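January, a Monday, and the radiator in the back room has resumed its knocking. Two knocks, a pause, then a third one when I've just about decided it's finished. I got up at six to be a writer and was instead a person listening to a radiator.

I did get nearly 3,000 words down over the weekend, which sounds good until you read them. The chapter is supposed to cover my grandmother's years in Studitz, and so far she has arrived at the train station and taken off her gloves. At this rate she'll reach the bakery around Easter. I cut 100 words of weather this morning and felt wonderful, then put half of it back after lunch.

Went to Wumer for printer paper and came home with printer paper, a lamp bulb in the wrong size and a jar of plum jam. The jam is excellent. The bulb has gone in the drawer with the other wrong bulbs, where I assume they talk about me.

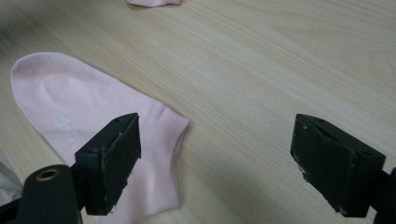

Pink sock, table, Monday.

Laundry took up the part of the afternoon I'd set aside for thinking. I had big plans to work out the gloves scene while folding, the way other writers claim to solve entire plots in the shower. I thought about soup.

The library called to say the Chaturvedi book is in, the one on old railroad towns I requested back when I still believed I'd be past the railroad by now. I have 2 weeks with it and no renewals. The woman on the phone said somebody else is waiting, in a tone that suggested the somebody else was a faster reader.

Soup for dinner, so the afternoon wasn't a total loss. Too much pepper. Wrote one line afterward, about the station clock being slow, and I think I'll keep it. The radiator is at it again. Bed.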